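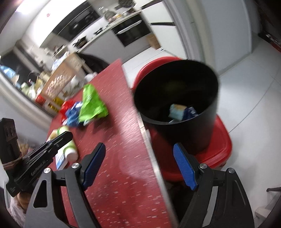

Clearing a table is the wrong test, a reader in Ledesma wrote after our March issue, and anyone who has done it for a living knows why. The wiping takes a minute. What eats the evening is deciding what is rubbish and what somebody still wants.

It is a fair complaint, and it goes to the middle of an argument that the people who build these machines have been having for a while. A kitchen table at the end of the day holds bags, wrappers, a bottle on its side, a small box. Some of it belongs in the bin. Some of it doesn't, and a crumpled bag with something in it looks much like a crumpled bag with nothing in it.

Ernell, which has been working on tidying since its first office was a rented garage, says its arm can now tell an empty wrapper from a full one most of the time. I spent two mornings there. It put a biscuit packet in the bin with three biscuits left inside, and on the second morning it left the same sort of packet alone. The engineers were pleased with the second morning.

The company trains on recordings of people doing the job with grippers held in their hands. It has 3363 of these from home kitchens, and 75 of them were kept back for testing. An arm that has learned from them does well with boxes and bottles. Thin plastic is harder — it folds, it clings, and it can hide whatever is underneath.

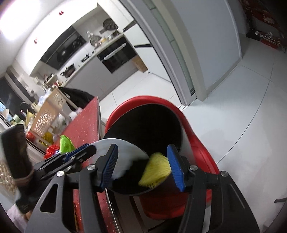
Awkward objects are the other half of the problem. A mug is the same shape whichever way it lands. Anything with bristles or loose fibres gives way under the fingers, so the grip that was firm at the start may be slack by the time the arm has turned. People correct for this without thinking. Foltent sells a wrist sensor meant to do the same, and two of the firms I visited use it, with mixed feelings about the price.

Shop floors are further along. At Prokside, a packing firm, machines move about 2000 parcels a shift and get very few wrong. But the parcels are closed, labelled and square, and they arrive on a belt. The manager there told me he would not let the same arm near the staff kitchen.

So can a machine clear your table yet? Slowly, if you stay in the room. Ernell's arm took 11 minutes over a job I would expect to finish in two, and it stopped twice to wait for help. The firm plans to put a first version into homes on trial next year, with a person watching over a video link, and it has not yet decided who pays if the wrong thing gets thrown out.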